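Starkregen und Hangrutsch: Wie lange bleibt die Kreisstraße bei Poulain noch gesperrt?

talblick77
Weiß jemand etwas Neues zur Sperrung? Seit dem Hangrutsch fahre ich jeden Morgen den Umweg über Breltine, das kostet mich fast eine Stunde am Tag. Auf der Seite der Gemeinde steht seit Tagen derselbe Text: Hang noch in Bewegung, Gutachten abwarten.

mooswiese
Bei uns im Oberdorf hieß es, dass auf 200 Metern Länge Erde und Bäume auf der Fahrbahn liegen. Solange es weiter regnet, dürfen die Bagger nicht ran. Vor Juni rechne ich mit gar nichts.

Kehre_4
Die 200 Meter stimmen nicht, das war die erste Meldung. Inzwischen sind es über 300, weil in der zweiten Nacht oberhalb noch etwas nachgekommen ist. Unser Löschzug war beide Male draußen.

talblick77
Danke. Und die Häuser am unteren Weg, dürfen die Leute wieder rein?

Kehre_4
Teilweise. Die vordere Reihe ja, die hintere direkt am Hang nicht. Insgesamt waren 138 Leute in der Turnhalle gemeldet, die meisten sind jetzt bei Verwandten. 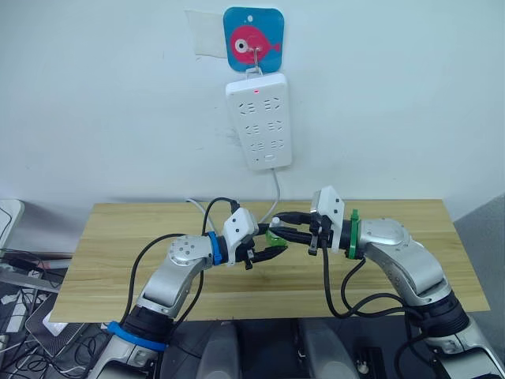 Der Strom ist in der vorderen Reihe seit gestern Abend wieder da, Wasser bitte noch abkochen. Wer einen vollgelaufenen Keller hat, lässt die Sicherungen dort draußen, bis der Elektriker da war.

hangsicher
Man hätte das alles vermeiden können. Trerkudico hat oben am Forstweg jahrelang gerodet und die Gräben nicht gepflegt. Wo soll das Wasser denn hin?

mooswiese
Das sehe ich anders. Der Hang ist schon gerutscht, als meine Eltern dort gebaut haben, da gab es den Forstweg noch gar nicht. Bei so viel Regen in zwei Tagen hilft auch kein Graben.

hangsicher
Gerutscht ja, aber nie bis zur Straße. Ich habe der Gemeinde zweimal geschrieben, dass das Rohr unter dem Weg zu ist. Antwort bekam ich keine.

Kehre_4
Das Rohr war zu, das kann ich bestätigen. Ob es die Ursache war, muss der Geologe klären. Bitte hier keine Schuldzuweisungen, bevor das Gutachten da ist.

birkenhof
Andere Frage: Claltel hat bei uns immer noch kein Netz. Laut Störungsstelle sind 241 Anschlüsse betroffen, einen Termin nennen sie nicht. Meine Mutter hat einen Hausnotruf, der darüber läuft. Hat jemand eine Lösung?

mooswiese
Beim Anbieter vom Notruf anrufen, manche haben Geräte mit SIM-Karte als Ersatz. Mobilfunk geht am Birkenhof doch?

birkenhof
Nur am Fenster zur Straße, aber das würde reichen. Ich rufe morgen früh an.

talblick77
Fährt der Schulbus eigentlich über Breltine?

Kehre_4
Ja, Abfahrt 6:40 Uhr am Feuerwehrhaus. Die Haltestelle an der Brücke entfällt.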